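Altby Depot, pre-service bus check, vehicle 3326
Route 44, first departure

I love this round, and this bus is a treat to check. Comments go beside each item so the next crew can follow them up.

1. Tires and wheel nuts
OK. Good tread all round, and the new nut markers are so easy to read from the walkway!

2. Mirrors and windshield
OK. Nearside mirror arm was stiff last month and the Tidon replacement swings beautifully. Washers full.

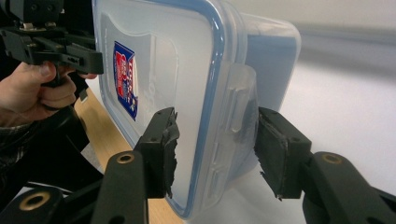 3. Doors
Front: OK. Rear: closes fine, but the sensitive edge took two tries to reopen on my glove. Retest at the end of shift, and if it does it again, book it in.

4. Wheelchair ramp
OK. Deployed and stowed by hand, no grinding. Big thanks to whoever greased the hinge.

5. Heating and cooling
Upper deck vents are finally moving air. I sat at the back for 11 minutes with the engine running and it was lovely up there, even with the June sun on the glass. 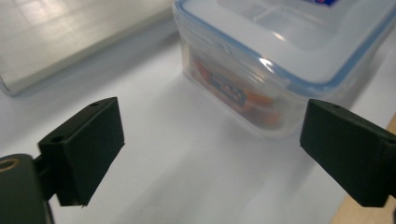 The lower deck is still a bit stuffy by the stairs, so please crack the top windows before leaving the yard until Lammers send the second fan.

6. Emergency exits and hammers
One hammer missing, upper deck, offside. Replaced from stores, seal number 449.

7. Stop bells
All working except the one by the rear door, which sticks when pressed hard. Defect card filled in. The Nusetti buttons on the upper deck are a joy by comparison, with a nice clear click.

8. Brakes and steering
OK. Static test passed, no air leaks heard.

Result: fit for service, with items 3 and 7 to follow up.

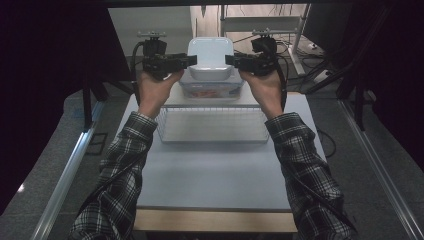
Britta Fröhlich: Rear door did it again at the terminus, twice, so I've booked it in for tonight. Agree about the upstairs air, passengers were commenting on it all morning! Bell still sticking.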